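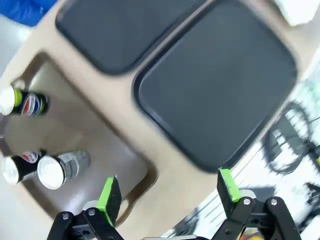
Qui sommes-nous

Sekora est une entreprise de rangement et d'agencement pour les particuliers et les petits bureaux. Nous intervenons à domicile, dans les ateliers, les cabinets et les commerces. Le siège se trouve rue de Hetstead, au-dessus de l'ancienne imprimerie, et l'entrepôt à dix minutes à pied.

L'entreprise a été fondée par Bernadette Brophy et Jairo Huamán, qui travaillaient tous deux dans le déménagement. Les premiers clients étaient des familles qui venaient de changer de logement et n'arrivaient pas à vider leurs cartons. L'activité de déménagement a été cédée depuis. Nous ne transportons plus de meubles, sauf entre deux pièces d'un même logement.

L'équipe compte aujourd'hui 9 salariés. Niamh Fitzgerald établit les devis et tient le planning. Dirceu Barros dirige les interventions et forme les nouveaux arrivants, qui passent leurs deux premiers mois en binôme.

Comment nous travaillons

Une première visite permet de mesurer les placards, les tiroirs et les passages. Elle dure une heure et n'est pas facturée dans l'agglomération. Le client reçoit ensuite un plan pièce par pièce, avec la liste du matériel à prévoir. Il peut l'acheter lui-même ou passer par notre catalogue, qui comprend 560 références de boîtes, casiers, séparateurs et étagères.

Le tri se fait toujours en présence du client. Rien ne part au don ou à la déchetterie sans son accord écrit. Les papiers administratifs sont classés à part et ne quittent pas le domicile.

Nous avons aménagé près de 2 630 pièces depuis l'ouverture, surtout des cuisines et des chambres d'enfant. Les bureaux représentent une part plus faible, en hausse depuis la reprise de l'agence Clistar.

Nous contacter

L'accueil téléphonique est ouvert de 9 h à 17 h 30. L'entrepôt se visite sur rendez-vous. L'entreprise ferme deux semaines en janvier pour l'inventaire ; les demandes de devis reçues pendant cette période sont traitées à la réouverture, dans l'ordre d'arrivée.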